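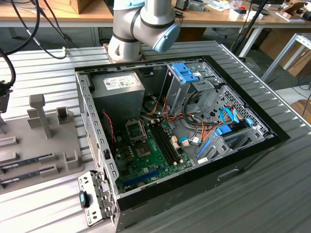

Ragnvald Haugland asked, before the agenda was read, whether the garden hours could go first, as he had to leave early. This was agreed.

Dinholm Residents' Association
Minutes of the regular meeting, Sun 17 August

Present: Signe Hellström (chair), Vilgot Hovland (minutes), Consuelo Alvarado, Njål Skjelbred, Ragnvald Haugland
Minutes of the last meeting were approved with one spelling correction.

1. Garden hours
The gate on Osine Street will stay unlocked until 9 p.m. through the end of September. Ragnvald will change the sign. Hoses go back on the hook after use, including the short one.

2. Accounts
Balance is $1,420. The insurance bill has been paid. Njål still needs the receipt for the gravel.
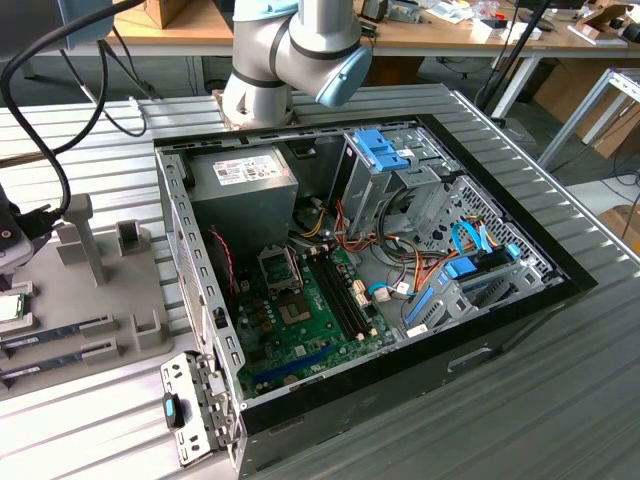

Open computer case with the power supply and motherboard in view.

3. Shared bread oven
The door of the oven does not close fully on the left side. Vilgot got a price of $200 for a new hinge and fitting. Consuelo thought the old hinge could be bent back and would rather spend the money on firewood. Signe said it had been bent back twice already. Vote on the new hinge: 5 in favor, none against. Vilgot will order it. Baking sign-up stays on the paper list by the shed. Ashes go in the metal bin only when cold.

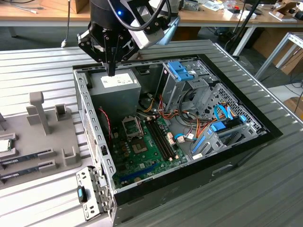

4. Parking on the north side
Two complaints about trailers left over the weekend. The rule is 24 hours and it is already in the handbook. Signe will send a reminder to all households. No towing for now.

5. Fall cleanup
To be held the first Saturday in November, starting at 10 a.m. Gutters on the shed, leaves along the fence, and the drain by the lower steps. Njål has about 6 rakes. Soup afterward if somebody offers to cook it. 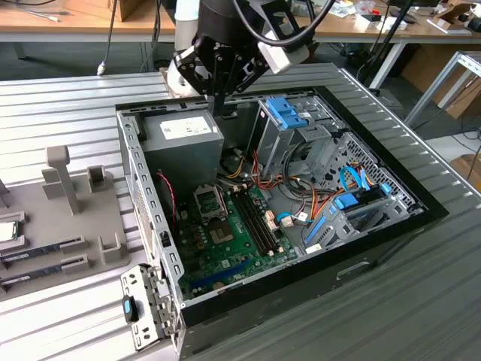 Consuelo Alvarado offered to make the soup and asked that people bring their own bowls this time. She also wants the drain done first, before the leaves are moved.

6. Other business
The bench by the mailboxes needs paint. Held over to the next meeting.

Meeting closed at 8:40 p.m.
Vilgot Hovland, minutes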